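**White specks on a wooden table - how do I shift them?**

**Punow**
My table's covered in little white specks and I can't tell if it's dried-on muck or the finish going. I've wiped it 2 times with washing up liquid. Don't fancy paying 148 quid for a refinish!

**Choo**
Try a fingernail or an old bank card first, gently. If they flick off it's just paint or glue - mine did.

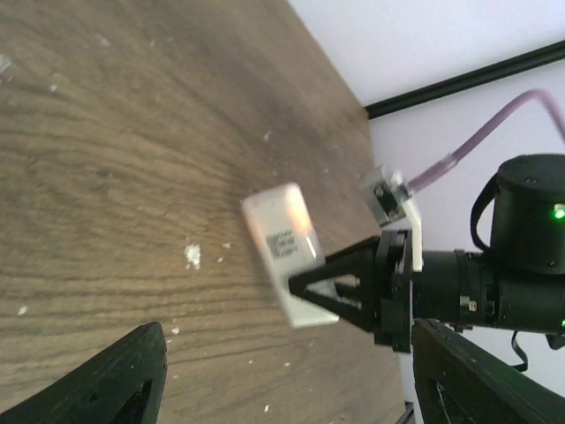 Tabletop with the white specks, biggest one left of the middle

**Jornance**
sand it. 800 grit, then wax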